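How to Set Up Home Charging for a Plug-In Hybrid

A plug-in hybrid doesn't need much from your house. The battery is small next to the one in a full electric car, and most owners can charge overnight from equipment they already have. Still, there are a few things to check before you plug in every night, and a few settings in the car that are worth changing in the first week.

I drive a 2019 Avari and charge it in a one-car garage. The menu names below come from that car. Yours may use different words for the same thing.

What you need

A grounded 120-volt outlet within reach of the parking spot
The charging cord that came with the car
A wall hook or cord hanger
The owner's manual
Your latest electric bill

Step 1. Find out what circuit the outlet is on

Go to your breaker panel and switch off the breaker you think feeds the garage outlet. Check that the outlet is dead with a lamp or a tester. Then walk through the house and see what else went off. In my case it was the outside outlets and the freezer.

Car charging is a steady load that runs for hours. It should be on a circuit by itself. If a freezer or a space heater shares the circuit, move that item to another circuit or have an electrician run a new line for the car.

Step 2. Look at the outlet

Push a plug in and pull it out. It should take some effort. If the plug slides out easily or the face is cracked or brown, have the outlet replaced before you charge from it. Don't use an extension cord or a power strip.

Step 3. Mount the cord

Hang the control box so its weight isn't pulling on the plug. Put the hook at chest height or a little lower. Park the car where you normally would, open the charge door, and make sure the cable reaches with slack left over. Coil what's left on the hook. A cord left on the floor gets driven over sooner or later.

Step 4. Set the charge current

Open the charging menu and choose the lower setting for the first few nights. On my car the choices are 600 watts and 900 watts — slow, but gentle on an old outlet. After an hour of charging, put your hand near the plug. Warm is normal. If it's too hot to hold, unplug it and call an electrician.

If everything stays cool at the low setting, go up to the next one and check again.

Step 5. Set the schedule

Look at your bill for the words "time of use." If you're on that kind of plan, the night rate is usually the cheap one. Set a departure time in the car and let it work out when to start. My Golico timer app does the same job, but I stopped using it once I found the built-in schedule. Don't run both. They'll fight over the start time and you may wake up to an empty battery.

Step 6. Warm up or cool down the cabin while plugged in

Most plug-in hybrids can run the heater or air conditioning from the wall before you leave. This saves battery for driving. Set it for ten minutes before departure. In June I use it for cooling, and in winter it also takes care of frost on the glass.
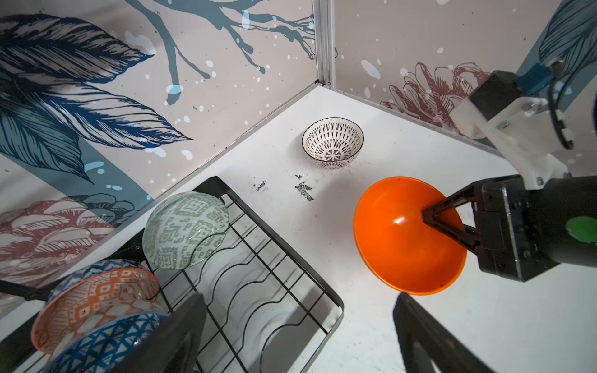
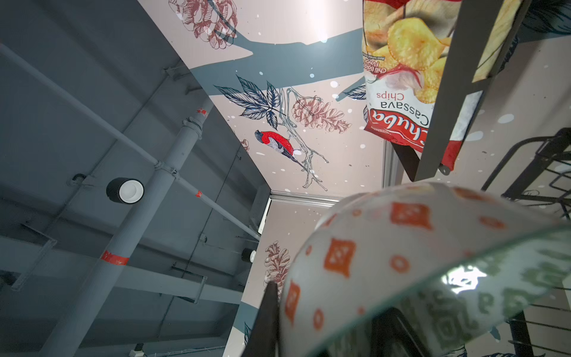
Step 7. Keep a short log

Write down the odometer reading, the gas you bought and the electricity used, if your car or charger shows it. I started mine at 1043 miles, and my first full month came to 21 charges. The log shows whether the electric range is holding steady. Expect it to drop in cold weather and come back in spring.

If you want faster charging

A 240-volt wall unit will cut the charging time by a good deal. I priced the Clirkance unit and decided against it, because the car sits all night anyway. If you drive home at lunch and go out again in the evening, it may make sense for you. Get a permit, and ask the electrician whether your panel has room for the new breaker before you order anything.

Common problems

The car shows "waiting." A departure time is set. Press the override button or clear the schedule.

The breaker trips. Something else is on the circuit. Go back to Step 1.

The engine starts with a full battery. The heater may be calling for it, or the car may be burning off old gas. Check the manual.

Thanks to Tài Vũ for catching a mistake in the breaker section.

Last updated December 29, 2021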